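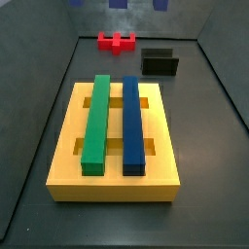
Every fall, the capital request for an assembly cell arrives at our planning office with one large number on the first page and almost nothing behind it. The large number is the arm. The parts it must handle, the fixtures that hold them and the hours of the people who teach the task are folded into a line called "integration," which is usually the first line to be cut.

I believe this order should be reversed. A plant that cannot say which pieces will be joined, in what sequence and to what tolerance is not ready to request a quotation. When we compared the Munder and Texier proposals, both vendors priced the arm to the dollar. Neither priced a second set of fingers, and the Texier offer allowed 15 hours for task trials. Our own trial log for one bench assembly ran to 200 hours before the supervisor would sign it – and that was a job a new hire learns before lunch. 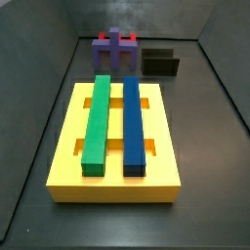

Úna Dunne objects that a trial budget with no ceiling invites delay, and that managers will approve a machine they can see on the floor long before they approve hours they cannot. The objection is fair. I would answer it with a ceiling, set in advance at 40 percent of the purchase price and released in stages as each assembly step is accepted.

Fixtures deserve the same treatment. The holder ordered for the Colari line cost $1,914, required its own drawing and arrived after the arm had been bolted down. It was charged to maintenance, where it distorted the figures for the following year. Had it appeared in the original request, the schedule would have shown the gap.
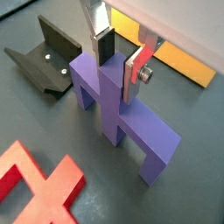 Purple part held in the gripper, with the black fixture beside it.

The Clasico request comes before us in November. It should list parts, fixtures, finger sets and trial hours on the first page, and the arm on the second. Departments that cannot complete the first page should be asked to wait for the next cycle.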